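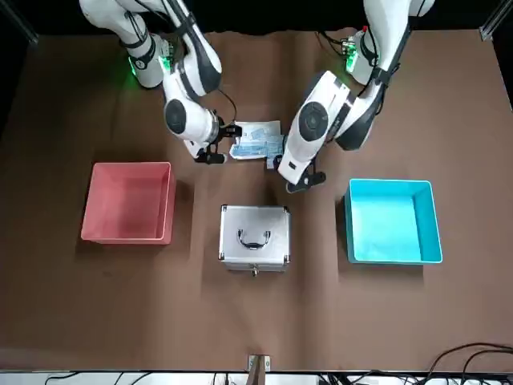
Two arms at the table, with a blue-and-white packet between the grippers.

Totodel: netball results from the Dabbas League

README, last updated July 30, 2021

Hello! You've found Totodel, my collection of match results from the Dabbas Netball League. It covers four seasons, 35 clubs and 1795 matches, all typed up from score sheets and then cleaned (and cleaned again, and then once more after I found out what I'd done to the second division). I play goal defence for Laveo, so if you think you spot any bias towards goal defences in the notes column, you're quite right.

I started this in May because I wanted to settle an argument about whether Laveo really do fall apart in the third quarter. We do. By then I had most of a season in a spreadsheet and it seemed silly to stop, so I carried on with the other clubs and the other seasons too.

What's in the folder

matches.csv is the main file, one row per match. If you only want one thing, take this one.

quarters.csv has the goals scored by each side in each quarter, where the sheet gives them. Join it to the main file on match_id.

clubs.csv lists every club with its short code, its home court and the name it played under each season. Club names change more than you'd expect. Dudetti went through a merger and then a sponsor, and I've kept them under one code (DUD) all the way through so you can follow them without going mad.

notes.txt is my running list of oddities. It's long and a bit grumpy.

Columns in matches.csv

match_id: a plain number, in the order I typed the sheets in. It isn't date order, so please sort by match_date instead.

match_date: year, month, day, with hyphens.

division: 1, 2 or 3. The third division only exists in the last two seasons.

home and away: the club codes. For matches on neutral courts, home is whichever club is written first on the sheet.

home_goals and away_goals: final score, as signed by both captains.

status: played, forfeit, abandoned or void. Forfeits carry whatever score the league awarded, so leave them out if you're working out averages. I forgot to do this myself and spent an evening thinking Dudetti had the best defence in the county.

umpires: how many umpires signed the sheet, either one or two. No names, see further down.

notes: free text, mostly blank.

Things that will trip you up

There are 180 matches with a final score and no quarter scores. Most of these are from the first season, when the league used a shorter score sheet with no boxes for them. I've left those rows out of quarters.csv altogether. Please don't fill them in by dividing by four — netball doesn't work like that, least of all in the wind.

Where the quarter scores don't add up to the final score, I've kept both as written and put "sum" in the notes column. The signed final score is the one that counted for the league table, so I'd trust that.

Extra time is only used in cup matches, and cup matches aren't in here. A draw is a proper draw.

Second teams are a pain. Some clubs write "B", some write "2nds" and one wrote a different nickname every month. They all share the parent club's code with a 2 on the end, so Laveo's second team is LAV2. I've checked the ones I know well. The rest I matched by fixture list, and I'd be glad to hear from anyone who was there.

Match dates are when the game was played, which for rained-off matches can be weeks after the date on the fixture list. I haven't kept the original date.

What's been left out

Player names, umpire names and anything about injuries. The sheets do have line-ups on them, but quite a few players are under 18 and none of them signed up to be in a stranger's spreadsheet. I won't send the line-ups out on request either, sorry. Junior league matches aren't included at all.

Good for, not so good for

It's lovely for home advantage, for how leads change between quarters and for practising joins on something less dull than sales figures. A friend used it to teach her class about medians, and they apparently got very cross on behalf of one club that lost every away match.

It's no use for judging single players, obviously, and I'd be careful comparing across divisions. Clubs moved up and down for reasons that had nothing to do with results, such as losing a court or half the squad going off to university.

Using it

Do what you like with it as long as you say where it came from. "Totodel, Dabbas League results" is plenty. If you make a chart I'd love to see it, especially if it's kind to Laveo!

Corrections

If a score is wrong, open an issue with the match_id, what it says now and what it should say. A photo of the sheet helps a lot. "We definitely won that one" has been tried already, by my own captain, and the row stayed as it was.

Still to do: court surfaces for the clubs that moved indoors, and a proper check of the second division's opening season, where two sheets seem to be for the same match with different winners.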